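Drucken | Als E-Mail versenden

Mein Lorley, und warum ich da jeden November hinfahre

Mittwoch, 6. Dezember

Woran denkt ihr, wenn ihr an Lorley denkt? An die Brücke, klar. An das Rathaus mit der Jahreszahl 1603 über der Tür, das auf jeder zweiten Postkarte klebt. Ich denke zuerst an den Abend, an dem die ganze Stadt das Licht ausmacht und singt!

Die Geschichte dahinter kennt dort jedes Kind. Als der Landvogt die Brücke sperren ließ, um den Zoll zu verdoppeln, zogen 91 Frauen mit Laternen hinüber, einfach so, mitten in der Nacht. Die Wachen ließen sie durch (ob aus Mitleid oder aus Müdigkeit, darüber streitet man in den Wirtshäusern bis heute). Zwei Tage später war der Zoll vom Tisch, und Lorley hatte seinen Feiertag.

Dieses Jahr standen wir mit 1000 Leuten am Ufer, so viele Laternen gibt die Stadt nämlich aus, und ich habe eine der letzten erwischt. Neben mir ein Paar aus Stundadthorpe, das den ganzen Text auswendig konnte, alle Strophen. Ich kann den Refrain. Beim Refrain war ich dafür sehr laut.

Am nächsten Morgen bin ich durch die Gassen geschlendert, Kaffee in der Hand, noch ein bisschen heiser, und dann weiter ins Peixoto-Haus, wo die alten Zollbücher liegen. Lasst euch Zeit dafür, die Randnotizen sind herrlich!
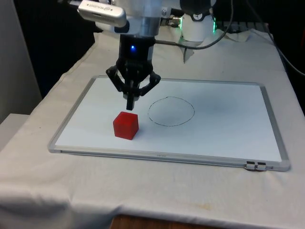

Roboterarm mit schwarzem Greifer, vorn leuchtet eine blaue LED.

Gegessen habe ich danach im Fulon, gleich hinter der Brücke. Bestellt die Fischsuppe und nehmt das Brot dazu. Und wer im nächsten November mitsingen will, sollte sein Zimmer schon im Sommer buchen, ich habe diesmal fast keins mehr bekommen.

Drucken | Als E-Mail versenden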